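Teardown cell: drift on the PC disassembly station after tower swap

Forum: Cell Maintenance and Setup
Thread started by cinwood_maint

cinwood_maint wrote:
Looking for a second opinion on a setup problem. Single arm, fixed camera, slatted aluminum bench. Job is desktop tower disassembly: side panel off by hand, tower laid on its side with the opening up, arm takes out the RAM, the CPU and the drive. Cell was commissioned in April and held fine until we moved the bench to get at the floor drain.

Since then the arm lands short on the memory slots. Error is small near the base and grows toward the far side of the case. I re-taught the bench origin with the pointer tool and it passed the check, then the next job showed the same thing. Controller reports no faults. Joint zero marks line up by eye.

grukix wrote:
Error that grows with distance is rotation. You taught an origin and left the old axis direction in place. Teach three points: origin, one along X, one in the plane. Put the X point as far out as the arm will reach. A short baseline on a slatted bench is useless, the pointer drops into a groove and you won't notice.

Also, what locates the tower? You haven't mentioned a stop.

cinwood_maint wrote:
There is no hard stop. Operator sets the tower against a tape line. Camera is supposed to take up the rest.

Current state of the cell, Dell tower on the bench. Socket is open, RAM still in.

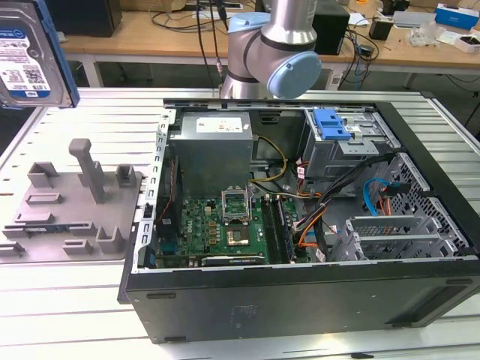 Bench with tower loaded. Gray printed plate at left is the part fixture.

I taught the origin off a slat corner to the left of that plate. The plate itself bolts into the slats and has not been off since the move.

Esfahani wrote:
Tape line is your problem. A steel case on aluminum slides if you look at it. Every time the arm pulls on something with a latch or a connector, the tower walks a little and the next pick is off. Put two stops on the bench and a clamp on the near side, then see what error is left. I would not touch the frame until the tower is held.

grukix wrote:
Disagree on the order. A sliding tower gives scatter. He has a consistent error that scales with reach, and it showed up after the bench moved. Frame first, clamp second. If he clamps first he will be clamping to a coordinate system that is wrong.

Esfahani wrote:
He has not shown it is consistent. He has said "grows toward the far side" with no numbers. Load the same tower 2 times and measure both before anyone calls it rotation.

Afshin Tabrizi wrote:
Before either one: was the camera calibration redone? If the camera is on its own post and the bench moved under it, the camera-to-robot transform should still be good and only the bench frame is stale. If the camera is bolted to the bench, both are stale. That decides how much work you have.

Second item. The printed plate. We had the same style of fixture on the Skondlow line and the posts take a set over time, mostly when somebody torques the mounting bolts cold and walks away. Put a straightedge across it. We replace ours at 3000 cycles, good or bad.

cinwood_maint wrote:
Camera is on its own stand, not on the bench. Calibration file was not touched.

Took measurements as suggested. Same tower, loaded and measured, removed, loaded again. Offset at the far memory slot repeated both times and the direction was the same. At the power supply end it is barely there. So grukix is right as far as the main error goes.

Plate is flat. Cycle counter says 500 on this one.

Esfahani wrote:
Fine, rotation. Still fit the clamp. You have loose cable bundles in that case, and if a finger snags one the tower moves with the arm.

Inese Jankauskaitė wrote:
Agree with both, for what it's worth. Procedure we use after any bench move:

Level the bench and lock the feet.
Three-point frame at 25 percent speed or lower, pointer on machined pins and not on the slats.
Verify at a fourth point that was not used for teaching.
Run the part program dry, 50 mm above the case.
Save the frame under a new number. Do not overwrite the old one until a full job has run.

The fourth point is what would have caught this. Checking at the origin only tells you the origin is right.

cinwood_maint wrote:
November 24, 2019 update. Pressed in pins, taught three points, verified on a fourth. Old frame was rotated relative to the bench, as called. Far slot offset is gone. Ran 91 towers with no missed RAM picks. Stops are on order, tape stays until they come in.

One thing still open - the drive pick pauses before it closes. Same pause before the move, so I will start a separate thread.

grukix wrote:
Check the gripper I/O wait timer before you post it.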